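News > Workplace > Nallela

Cleaning round goes to the robots at Vostance

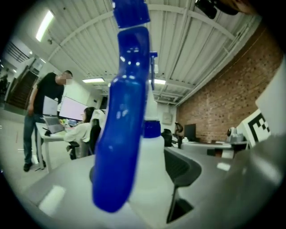 A spray bottle with a blue trigger on a table in the open-plan office.

I dropped in on Vostance on Sunday, when a few people were catching up at their desks, to hear how the new wipe-down robots are going. They've got two so far, and they do 29 desks a night between them.

Farah Mandagi used to run the evening cleaning crew. Now she plans the robots' routes and starts at 7 instead of finishing at midnight (she's pretty chuffed about that!). Arif Saragih is less sure. His hours have been cut, and he's retraining on repairs while the labour agreement gets sorted out. Kitchens are still done by hand.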